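Folding laundry the way you'd teach it to a robot (yes, it works for people too)
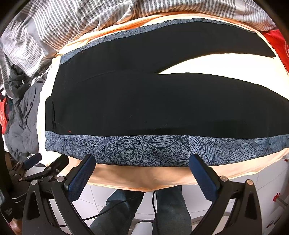 Two fingertips, one black garment with a leafy blue-gray trim, and a peach sheet to work on.

I've been folding clothes for the project Flynn Tomoana runs out of Hinds since November, and I've picked up more about laundry from that than from all the years I did it for my own family. The idea behind the work is pretty simple. You fold ordinary clothes with a hand-held gripper, the camera on it records what the fingers are doing, and a robot arm learns to fold from the recordings. No remote controls, no programming every move. You just do the chore, over and over, with two fingers on the end of a handle.

My share so far is 1412 folds (I asked!), and the first lot were terrible. Two fingers is not much to fold with. You can't smooth with your palm, you can't pin a sleeve under your chin, you can't do that flappy shake thing in midair. So you get choosy about where you grab, and that's where the tips come in.

Grab by the edge that has some body. Hems, waistbands and trim bands hold their shape when you lift them, and plain thin fabric just puckers up between your fingers. If a piece has a contrasting band along the bottom, so much the better, because you can see right away if it's gone on twisted. Ngaio Mudgway, who was doing this long before me, lines up everything by its border and hardly looks at the rest.

Space your grips out. Pinch a hem at one spot and the rest droops and swings. Pinch it in two places with a good gap between and the whole edge comes up together. On a wide piece I go in from each end by a quarter or so and that seems to be the sweet spot.

Slide in from underneath. This one took me ages. If you come down on top of the cloth you tend to catch one layer and leave the other behind, and then you have a lovely neat top and a mess below. Come in low, get under the bottom layer, then close. Handy for towels too, and for those slippery linings!

Put a plain sheet down first. Dark clothes on a pale, solid-color sheet are so much easier to read – you can see every corner, and any gap where the layers haven't met up. Stripes and checks make me cross-eyed. The sheet also gives the cloth a bit of drag so it stays where you put it. A slick tabletop is no good for this at all.

Push the waiting pile well back. Keep it on the bed or the table if you like, but at the far side, with your working patch clear in front. I stand up for all of it, and my back is better for that than when I used to fold sitting on the couch.

Check your layers before the last fold. Lay the piece flat, have a look for wedges of sheet showing through where fabric should be, and tug the short layer out to meet the long one. It's a few seconds and it saves doing the whole thing over.

Now for the part I found really interesting. Kane Ashby, who handles the training side, had always told us to start each fold from a tidy, flat garment. Then Brodie Faulkner tried a batch where we started from whatever came out of the pile, creases and all, and fixed things up as we went. They trained one version on 2000 tidy folds and another on 2000 messy ones. The tidy version did beautifully until a layer slipped, and then it carried right on folding the mistake. The messy version was slower, but it would stop, go back and pull the edge straight before it carried on. Kane says it's one kind of clothing and one arm, so don't go betting the house on it, and they want to try it with kids' things next.

I've taken that home with me anyway. I used to start over whenever a fold went crooked. These days I open up only the last fold, fix the edge and keep going, and a full basket takes me 4 songs less on the radio than it did.

Fitted sheets, before anybody asks: we haven't got there yet. Ngaio rolls hers up and shuts the cupboard door quick, and so do I.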